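Call for Readers: Toltura Prize for Translated Short Fiction

Toltura is looking for 12 volunteer first-round readers for the next Toltura Prize for Translated Short Fiction. The prize is given each year to a single short story published in English translation in a magazine, anthology, or collection. The author and the translator share the award equally.

Readers work from home, on their own schedule, between the close of submissions and the end of January. You do not need to live near our office, and there are no meetings you have to travel to.

What first-round readers do

Last year we received 364 eligible stories. Each one was read by at least two people before it went any further, and we plan to work the same way this time. Readers are sent their stories in batches. For each story you give a score and write a short comment, usually a paragraph. The comment matters more to us than the score. The judges see all of it when they put together the longlist, and a story with one very high mark and one very low mark is always read again.

You will be asked to read the English text only. If you also know the original language, tell us, and we may ask you to look at a few pages side by side. This is optional.

Stories are sent without the names of the author, the translator, or the publisher. If you recognize a story anyway, or you have worked with someone involved in it, you send it back and we replace it. Please don't discuss the stories outside the reading group until the longlist is out.

Who can apply

We want people who read a lot of fiction and can say clearly what they think of it. Past readers have included librarians, booksellers, a bus driver, graduate students, retired teachers, and several working translators. A degree in literature is not required and does not count for or against you.

You must be 18 or older and comfortable reading and writing in English. You can't be a reader if you have a story entered for the prize this year, or if you work for a press or magazine that has entered one. People who read for us before are welcome to apply again, but no more than half of the group will be returning readers.

The judges

The judging panel is chaired by Shirley Haworth, who joined the prize as a reader in its second year. The other judges are Pádraig Duggan, Johanna Ortner, and Lorenz Moser. The judges don't take part in choosing the readers. That is done by the prize office.

What you get

This is a volunteer role. Each reader who finishes their batches receives an honorarium of $200 and a copy of the Toltura anthology, which prints the shortlisted stories. Readers are thanked by name in the anthology unless they ask us to leave them out. We can send printed copies of the stories to anyone who finds it hard to read on a screen.

There is also one online training session, which lasts an hour and a half. We go through two stories from a past year and compare comments. A recording will be sent to those who can't make it.
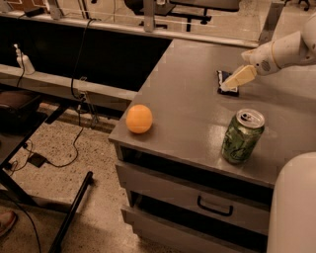 How to apply

Send us one document containing the following:

Your name, the town or city where you live, and the languages you read, if any besides English.

A comment of no more than 300 words on a translated short story you have read recently. It can be one you liked or one you didn't. Please don't summarize the plot beyond what we need to follow your point.

A sentence or two on when you would be free to read. If you know there are weeks when you can't, list them.

We don't need a résumé or references. Please don't send your own fiction or translations, as we can't read them.

Applications can be sent as a Word file or a PDF through the form on the Toltura contact page. Choose "Readers" from the subject menu or your message will end up with the prize entries. If the form doesn't work for you, call the office and leave a message with your number.

The deadline is 15 July 2022. Everyone who applies will get an answer by email, and those selected will have a week to confirm. A short waiting list is kept in case someone has to drop out.

Questions about the role should go to Mirjam Rüegg at the prize office. Questions about entering a story are answered in the rules for publishers, on a separate page.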